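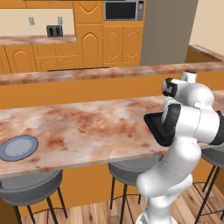
Kitchen interior, marble-pattern countertop, render.

Gullorix — Voice and Text Working Group
Minutes, February meeting

Present: Marek Gajdoš (chair), Ludmila Štefanec (minutes), two writers, audio lead, localization lead, one QA tester
Apologies: combat design
Start: 10:05

1. Minutes of the previous meeting

Accepted with one correction. Under item 4, "idle lines" should read "idle lines and lobby lines". The two sets are stored in separate tables and have separate cooldowns.

2. Line count and budget

The English script stands at 2,033 lines for the full playable roster. The contract with Kováčik covers 4,000 lines per language, including retakes and alternate reads. Of the current lines, 661 have no final recording and play from placeholder audio.

Ludmila Štefanec reported that most of the missing lines are defeat and rematch lines. These were written after the first booth sessions. Writers asked whether defeat lines could be shared between characters with similar temperament. Audio lead objected: shared text with separate reads saves writing time only, and shared reads are noticeable within a few matches.

Agreed: no shared defeat lines for playable characters. Shared lines remain allowed for training opponents.

3. Cloton introduction sequence

Cloton's introduction has been cut from nine lines to six. The present draft opens with his title, then the remark on apprentices, then the first threat. Localization lead noted that the title is a pun in English and has no working equivalent in four of the target languages. Options discussed:

a) keep the pun in English and translate the literal meaning elsewhere
b) replace the title in all languages
c) drop the title from the spoken line and keep it on the character select screen

Option c was preferred. Marek Gajdoš asked that the written title be checked against the field length on the select screen, where anything over two lines is clipped at the smallest text setting.

The second threat ("You will be finished before the bell") is to be rewritten. There is no bell in the current round structure. The timer sound was replaced in the last build and the line was not updated.

4. Repetition and cooldowns

QA tester logged the same victory line playing three times in a row on two occasions. Cause: the random pick excludes the previous line only while the match session is open, and a rematch opens a new session. Proposed fix is to store the last 5 lines played per character and carry the list across rematches. Memory cost is negligible.

There was some discussion of whether rare lines should be exempt. A rare line heard twice in one evening loses its purpose, and the exemption was not adopted.

5. Subtitles

Speaker names will be shown in team modes and hidden in one-on-one modes. Grunts and effort sounds will not be subtitled by default. A separate toggle for them was requested by the accessibility testers and is accepted for the next build.

Line breaks are still set by hand in the Skikmont stage dialogue. These must be removed before the text goes to localization, as hand breaks carry over into the exported file and split words in German.

6. Announcer

The announcer pack has two reads of each character name. The second read of "Cloton" stresses the wrong syllable and is to be withdrawn. Retake not required — the first read is usable at all volume levels.

7. Any other business

Writers asked for read access to the audio tracker. Granted.

Actions

Štefanec: list of unrecorded lines by character, to Kováčik before booking
Writers: replacement for Cloton's second threat, three alternatives
Localization lead: title length check, all languages
Audio lead: withdraw announcer read, update pack index
QA tester: retest victory lines after the cooldown fix
Gajdoš: confirm booth time for defeat lines

Closed 11:20. Next meeting after the build freeze, time to be confirmed by the chair.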